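3.2 Collection of Demonstrations by Remote Control

All demonstrations were collected on the bin-to-bin transfer cell at the Primbridge site. The task is simple to state: the operator moves objects, one at a time, out of the front bin and into the rear bin, until the front bin is clear or the time limit is reached. The cell is reset by hand between episodes. No scripted motions were used at any point, and the arm holds its last position whenever the operator releases the enable switch.

The operator drives the arm with a handheld controller whose position and rotation are mapped to the gripper. We tested two mappings. In the first, which we call Nidia, the gripper follows the hand at a fixed scale. In the second, Bellamy, the scale shrinks as the gripper nears the floor of the bin, so that a large hand motion gives a small gripper motion. Operators learned Nidia faster but struck the bin walls more often with it. Bellamy was slower in free space and was preferred for thin objects lying flat. The results in Section 4 use Bellamy only, except where noted.

Each operator completed 40 practice transfers before any data were kept. The final set holds 2000 transfers, recorded in September over 4 shifts. An episode was dropped if the operator paused the arm by mistake, if a video stream lost its time stamp, or if an object left the cell. A failed grasp was not grounds for removal – the recovery that follows is useful training data, and earlier work on the Tranley set suggested that a policy trained only on clean grasps repeats the same miss.

Three properties of the cell shaped the data. First, the bins must not shift when a finger presses against a wall, so they are held with spring clamps. Second, the walls limit the angles from which the gripper can approach an object near the edge. Operators dealt with this in different ways: some pushed the object toward the middle before closing the fingers, while others tilted the wrist and reached down along the wall. Both habits are present in the data and were left unlabeled. Third, the objects differ widely in shape and finish. Clear and glossy surfaces gave poor depth readings, and we therefore train on color images alone.

Figure 3 shows a typical layout. The objects lie in mixed poses, with the spray bottle on its side next to a pair of folded sunglasses and the toy truck toward the rear right. A green cup is in the rear bin.

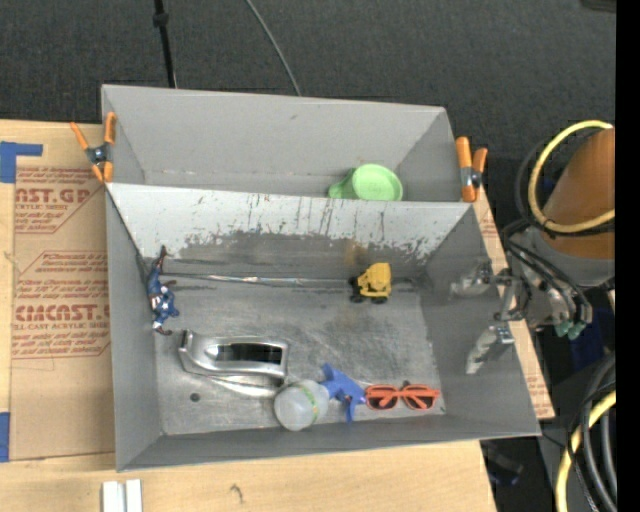 Figure 3. Transfer cell seen from the fixed camera, with the gripper at the right wall of the front bin.

The order in which objects are moved was left to the operator. We considered fixing it, as this would reduce the spread between operators, but a fixed order fails as soon as one object blocks another. The chosen order is not given to the policy as an input. It must be inferred from the images, together with the arm pose and the opening of the gripper.

Of the episodes set aside for testing, 39 were replayed on the arm without any learned policy, as a check on the recorded commands. Replay began from the stored start pose with the objects placed by hand against a printed overlay. Small placement errors were enough to spoil grasps on the narrow objects – we report these cases separately in Section 4.3.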